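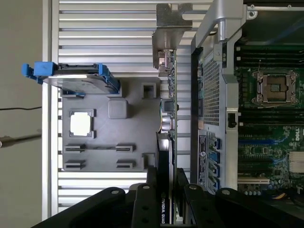 Last updated: March

The Case for Paying the Opening Act

The Lindell Hall seats 300 people, and on a good night most of them arrive after the first band has finished. Managers of small music venues have long treated this as a fact of nature. The opening act is offered a share of whatever remains at the door, two drink tickets, and the promise of exposure to an audience that is still parking its cars. It is the position of this essay that the practice should end, and that venues receiving public arts money should be the first to end it.

The usual defense is financial. Small rooms operate on thin margins, and a guaranteed fee for every performer must come from somewhere. This is a serious objection and deserves a serious answer. At Fonasmont, where the local arts fund adopted a minimum fee for all billed musicians 2 seasons ago, the minimum was set at $85 per player. For a trio, that is less than many rooms spend on printing and poster distribution for the same show. Ticket prices rose slightly. Attendance held steady, and the fund's most recent report lists 894 paid admissions across its winter series, a figure in line with the years before.

What did change was the character of the bills. Under the old arrangement, opening slots went to those who could afford to play for nothing: students living at home, musicians with well-paid day jobs, and friends of the headliner. Improvising groups and larger ensembles rarely appeared, as a quintet that divides a small door share five ways cannot cover its gasoline. With a fee in place, bookers were obliged to think about whom they were hiring and why. Several of the winter evenings paired electronic duos with horn sections, and the pairings made musical sense.

There is a second objection, heard mostly from musicians themselves. Many recall their unpaid years with some fondness and regard them as an apprenticeship. The Lahlou Quartet, now a dependable draw in the region, spent a long time opening for louder bands in rooms where the bar was busier than the stage. It would be wrong to dismiss that experience. A group does learn how to hold a restless crowd, how to shorten a set without damaging it, and how to recover when the monitors fail. Yet all of those lessons are available to a band that has been paid. Stagehands and sound engineers also learn on the job, and they receive wages while doing so.

Public funders are well placed to act. Grant agreements already specify insurance coverage, accessibility measures, and the wording of acknowledgments in programs. A clause requiring a written fee for each billed performer would add one line to the application and one line to the final report. Venues that cannot meet the requirement at once could be given a season to adjust, with a modest supplement during that period.

The Skaditz festival, which will publish its new artist terms before summer, has the opportunity to set such a standard on its smaller stages. Its main stage performers are paid properly and always have been. The afternoon performers, who fill more hours of the schedule, are still offered meals and a parking pass. The festival's board should extend the same written contract to both.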